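Riltora opened its linen floor to visitors on Sunday, and we went on the two o'clock tour. The building sits behind the Plitix warehouse, and the side gate is the one to use. Parking is free but fills up early.

The ground floor is washers and dryers, very loud, and the group moved through it quickly. Upstairs is the bedding room, set up like a guest bedroom, where towels and covers are handled on a bed. There was a white fluffy towel on a cream quilted cloth, with a pale pink cloth over the bed next to it and a green cushion to one side. 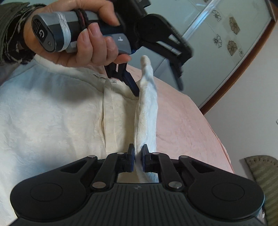

A visitor in our group asked whether fluffy towels should be folded in thirds or in half, and said hers never stack straight either way. Thirds, was the answer -- long sides first, then smooth it flat before the next fold.

The shop by the exit sells seconds. We bought 2 bath towels. The tour lasts an hour, and the stairs are steep.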